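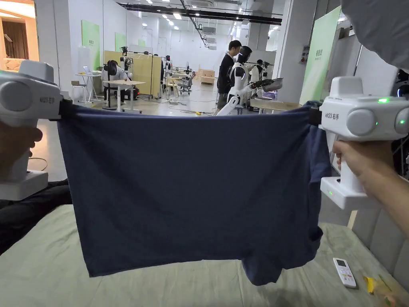

Waistband up, both grippers closed, head view.

Forum > Software > Perception & Control
Thread: Segmenting the top edge of held garments, or, my week with underwear

fetberg_dan
I have a bimanual folding policy that does shirts well and towels very well, and when it meets boxer briefs it behaves like it has been handed a live eel. Demos are collected with handheld grippers, one per hand, head view plus pose. The picture at the top is about as good as it gets: waistband pinched at both upper corners, pulled into a nearly straight line, everything else hanging loose under it.

The trouble is the step after that. My planner wants four keypoints, two at the waistband and two at the leg openings. The waistband ones are easy, they are wherever the jaws are. The leg openings are wherever they feel like being. Look at the right side, where the leg droops lower and bunches up over the green sheet. My keypoint net puts a confident dot in the middle of that bunch and the planner then folds toward it with great conviction.

I have 136 labeled episodes of this one garment type. Do I need more data, a better representation, or another line of work?

moss_and_torque
The third one, but failing that, drop the leg keypoints. You are asking the net for a point that is hidden half the time, and it will always give you one, since that is how you trained it. Predict visibility too and mask the loss where the labeler couldn't see the opening.

fetberg_dan
The labeler is me, and I have been marking the hidden ones by guessing. I can see how that sounds.

quarterturn
Why are there keypoints at all? Train end to end on the demos and let the policy work out what a leg is. We did this at Ukcombe with 30 episodes per garment on top of a pretrained base and never labeled a dot.

moss_and_torque
And when it fails, what do you look at?

quarterturn
The loss curve, sadly, like everyone else.

Killian Le Goff
I'd side with the keypoint people here, though only barely. A keypoint in the wrong place is at least a bug you can point at. Dan, two questions.

What is your hand-to-hand transform coming from? If the two gripper poses are tracked separately, any error between them becomes slack or stretch in the waistband at replay. With a taut edge like yours, a small error matters a lot. With a towel hanging slack you'd never notice, and that may be why towels look so good.

And are you replaying absolute poses or relative ones?

fetberg_dan
Tracked separately, absolute poses. I would like to say there was a reason.

Killian Le Goff
Then try this before you touch the network. Express the right gripper in the left gripper's coordinates for the whole stretch phase, and give the controller the distance between jaws as its own target, with some compliance along that axis. Everything else can stay as it is. You want the robot to hold "waistband tight", and at the moment you are asking it to visit two points in space that happened to be waistband-width apart on the day you recorded.

pallet_jack_ok
Small thing from someone who cleans datasets for a living: check your left/right channels. The grippers in your picture are marked 左手 and 右手, left and right, and the one marked left is on the left, so that episode is fine. But I'd still run a script over all of them. We had a batch at Parkwood where two of the streams were swapped at import and the policy learned to cross its arms. It looked very disappointed in us.

Easy test: project both poses into the head view and flag any frame where left lands to the right of right for longer than a crossing would take.

quarterturn
While you're running scripts, how does your garment mask handle the background? That is a busy room. Two white humanoids standing back there, a guy in a black jacket, and I see a dark cloth on the bed right by the left gripper. Navy on near-black would worry me more than the robots would.

fetberg_dan
It worries the mask as well. When the briefs get low on that side the mask sometimes eats the black cloth, and the garment grows a third leg. The humanoids have never bothered it.

moss_and_torque
A third leg would explain some of your keypoints.

You have a free prior in this view, by the way. The cloth you care about is connected to the jaws. Seed the mask from the strip between the two grippers and grow downward, and throw out any piece that doesn't connect. It still leaks where the two cloths overlap in the image, so add depth if you have it.

quarterturn
Or randomize the clutter in training and skip the hand-built prior. I will keep saying this until the thread is locked.

moss_and_torque
Noted, again.

fetberg_dan
Update, 6/18/25. Did the relative pose change first because it was a one-evening job. The stretch phase now looks like a person did it. I also ran the channel check and found 2 swapped episodes, so thank you, pallet_jack_ok, and I take back what I muttered about it.

Masked the loss on hidden leg openings. The net now says "don't know" on almost 30 percent of the frames, and the planner had no branch for "don't know", so for one whole afternoon it just held the underwear up and waited. I've added a lower-and-regrasp step.

Killian Le Goff
Holding it up and waiting is correct behavior given the inputs. Does regrasp trigger on one missing leg or both?

fetberg_dan
Either. Is that too eager?

Killian Le Goff
Probably. With one leg visible you can fold side to side along the waistband first and sort the other one out on the bed. I'd keep regrasp for both missing, and put a limit on retries or you'll get a loop.

quarterturn
Will you post the episodes? I'd like to run ours on them and be insufferable about the result.

fetberg_dan
Once I've relabeled the ones I guessed. Socks are next on the list, so expect another thread.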